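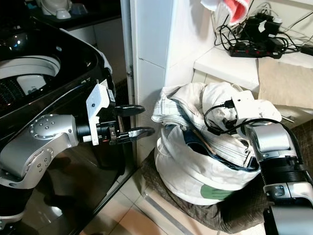

Head camera, washer station. Left gripper open, right one down on top of the heap.

31 Aug 2025 – laundry pick, Clerkasgate rig

Carried on with the phantom obstacle problem. The planner keeps refusing left arm approaches that are clear by eye. Replayed yesterday's logs in Trestport with the occupancy layer switched on, and the blocked cells sit behind the shiny surface, in the shape of a forearm. The self-filter strips the real arm out of the depth cloud properly. It does nothing about the arm's reflection, and stereo matching is happy to give the reflection a depth.

I had put this down to calibration drift and spent most of the morning on that. Redid the hand-eye for both arms anyway. The numbers barely moved, so I've kept the April calibration in the config and left the new one beside it, commented out.

What I tried:

- Raising the confidence threshold on the depth image. Gets rid of a fair bit of the ghost arm, and also eats the pale jeans and half the white bag. Reverted.
- Cropping the workspace box at the washer front. Fine until the base parks at a slight angle, then the box cuts into the heap. Reverted.
- Fitting a plane to the reflective surface at startup and dropping every point behind it. Best so far. The branch is `mirror-plane` in Parnach.

The plane fit needs care. The surface itself returns hardly any points, so I fit to the edges and take the normal from there. With the arms tucked it settles well. With an arm already over the heap it sometimes locks onto the tiled wall instead, and then it throws out real geometry. For now the fit runs only at the home pose and is frozen for the rest of the episode. If the base moves, it has to be redone. There is no check for that yet.

The open drum is a separate matter. It has to stay outside the cull or the place motion has no target. I've added a keep-out polygon by hand in `washer_station.yaml`, measured off the rim. Ugly but it will do for this station.

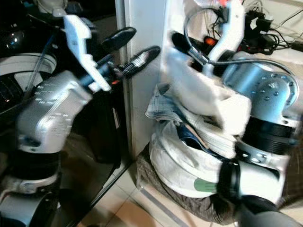 Segmentation has the same trouble in a milder form. Kamolrat labels the reflected gripper as gripper, which is fair enough, but the tracker then hops between the real one and the reflected one when they come close together in the image. It is worst when the head moves and things blur. I now project the fingertip position from forward kinematics and reject any mask whose centre is too far from it. That stopped the hopping in replay. Not yet run live.

Timing, while I was in there: the cloud goes out every 100 ms, but the arm state it is filtered against was up to 200 ms old. That explains the thin trail of leftover points behind the wrist on fast moves. The filter was taking the last joint message in the queue when it should interpolate to the depth timestamp. Fixed on the same branch, with a test.

The cable loop at the right gripper still isn't in the self-filter model. It changes shape with the wrist, so a fixed mesh won't cover it. Tormod Tveit suggested a padded capsule from the housing back to the arm. I'm willing to try it, though a fat capsule there will hide fabric close to the fingers, and that is where we need depth most.

Grasp selection I left alone. The bag and the jeans are still being merged into one cloth segment on most of the replayed episodes, so the planner is choosing a point on the combined blob. Dark strap against white fabric gives a strong edge that it reads as a fold – need to look at that with the edge weight turned down.

To do:

- invalidate the plane when base odometry changes
- run the fingertip gate live, slow speed, right arm first
- capsule for the cable, 2 cm padding to start, then 4 cm
- ask Tormod whether his replay script can dump culled points in a different colour
- merge the timestamp fix on its own, without waiting for the plane work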